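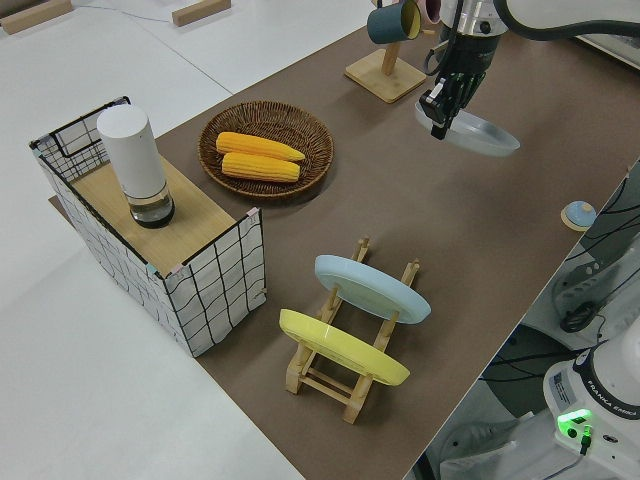 Slide 1: box with a board on top, corn basket, dish rack, mug stand

OK, leave this one up while people find seats. Say hi, say thanks to Morfudd James for getting me onto the Cumudton program at all, and then get going, because I ran over last time and I had to skip the whole bit on mugs.

So my talk is called "Small Counter, Big Kitchen" and it's about stuff that lives out in the open. I grew up in a house where everything went behind a door. Plates behind a door, cups behind a door, and the corn in a drawer at the bottom of the fridge where it went to die! My own kitchen has exactly 2 cabinets, so I had to learn another way pretty fast.

Start with the fabric box, over on the left, the white one with the black grid. I love a box like this. It has a wire frame, so it keeps its shape, and you can lay a board across it and boom, you have a shelf. (Pause here, people like to write that down.) There's a tall white container standing on this one. Please don't put your cast iron up there. I tried it with a box at home and the board slid off the back and took the sugar with it.

Ask the room: who has a box at home with nothing on top of it? Wait for hands.

Next, the basket. Two corn cobs in a round wicker basket, and I could talk about this for an hour. Food you can see is food you cook. When I ran the Tultell pantry swap I asked everybody to move one vegetable out where they could look at it, and I got 312 emails back, and so many of them were about onions. Read the one from Mared Gittins if there's time, the one about her husband and the squash. If it's a quiet crowd, skip it.

Then the dish rack. Wood, with slots, a light blue plate and a yellow one standing up in it. I keep mine out all week and I don't put those plates away, ever. The rack IS where they live. My mother still has opinions about this. Plates standing on edge are so much easier to grab than plates in a stack, and you get to enjoy the color, which for me is half the fun of owning a yellow plate.

Somebody will ask about dust. Say: use the plates!

Mug tree, up at the top. Square base, one post. I'm picky about these. I want a base wide enough that it won't tip when you load one side, and I hang the heavy mugs low. Tell the Borkel story, keep it short, the handle did get glued back on.

Now the budget part. My rule for a whole counter makeover is up to 200 dollars, and most of mine came from the Cadwaladr thrift sale for way less. Baskets especially, don't buy those new.

Handout goes around at this point. I printed them double-sided, so remind people to flip it over for the counter map. Pencils are in my tote bag.

Then questions, and leave the slide up so folks can point at things.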